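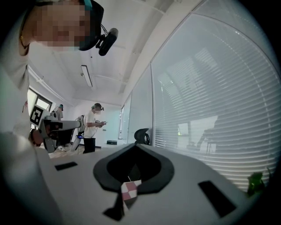 Camiseta branca Nastetti, manga curta

Eu demorei a colocar uma camiseta branca na loja. Parece a peça mais fácil do mundo e é a que mais me deu dor de cabeça! Branco transparece, amarela na gola, encolhe torto, e a cliente volta (com razão) para reclamar. A Nastetti ficou oito meses indo e voltando da costureira até eu gostar do caimento.

Como eu uso

Camiseta branca com calça preta, igual à pessoa que está mais para o fundo na foto, é a minha roupa de quase todo dia. Serve para trabalhar em pé, para passar a tarde de um lado para o outro e depois ainda sair para comer alguma coisa sem trocar de roupa. No frio eu visto por baixo de um moletom cinza e pronto – a barra é comprida o bastante para não subir quando levanto os braços.

Tecido e corte

Malha de algodão penteado, gola redonda com reforço por dentro e ombro costurado com fita. O corte é reto. Quem gosta dela mais soltinha pode pegar um tamanho acima, eu mesma faço isso. A Dwynwen Mathias, que modela as nossas peças, prefere justa e jura que eu estou errada.

Tamanhos

Do PP ao GG. O GG acabou em novembro e está voltando aos poucos, então se não aparecer no carrinho me escreva que eu separo. Já mandamos mais de 500 desde que a página entrou no ar e as trocas foram quase todas por tamanho, por isso meça uma camiseta sua esticada na mesa antes de escolher.

Lavagem

Água fria, do avesso, junto só com roupa clara. Nada de alvejante com cloro, que amarela a costura. Secadora eu evito, mas se precisar use no ciclo fraco. Pode passar a ferro sem medo!

Kit

Vendo avulsa ou em kit com três, que sai mais em conta. O kit vem todo no mesmo tamanho. Para misturar tamanhos, deixe um recado no campo de observações do pedido.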